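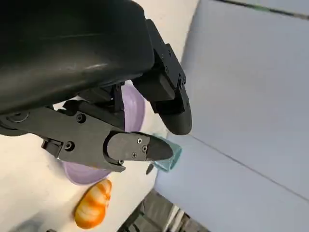
Nuvine Replacement Fingertip Pads for Two-Finger Grippers

Sold by the pair, with screws
Item no. 765
Ships from Dultport

Nuvine fingertip pads replace the worn contact pads on small two-finger electric grippers. Most gripper trouble that gets reported to us as a drive fault comes down to a pad that is glazed, chipped at the tip or sitting crooked on its finger. A new pair takes a few minutes to fit and the fingers stay on the machine.

The pads are black and tapered toward the tip so they can get under thin or soft items on a flat table. They are molded in one piece over a metal insert. Both pads in a pair come from the same batch. Replace them together.

What's in the bag
2 fingertip pads
Mounting screws for both pads
Thread locker, single-use tube
Hex key

Fitting
Open the gripper fully, move the arm to a height where you can reach both fingers, and cut power to the arm and gripper. Take out the old pad screws and throw them away. Wipe the seat on the finger with a dry cloth. Scrape off any old thread locker. Set the new pad flat on the seat, start all the screws by hand, then tighten them a little at a time, going back and forth between them. Do the second finger the same way.

Restore power and close the gripper slowly with nothing in it. The tips should meet along the full edge. If you can see light on one side, loosen that pad, press it square and tighten again. Run the gripper's homing routine before going back to work, or the old closed position will be used and the grip will be off.

Care
Clean the pads with a damp cloth every 25 hours of running time. Do not use solvent. Check the screws on the pads and on the finger brackets at each cleaning. Expect to change pads at 2,000 hours on light goods, sooner if the tips rub the tabletop.

Compatibility
Fits Rultitz finger sets with the narrow seat. Does not fit the wide seat sold before last December. Measure the seat if you are unsure which one you have.

Returns
Unopened bags only.

Fitting notes by Subbarao Palaniappan, Ngui Parts and Service. Page updated Jul 13, 2023.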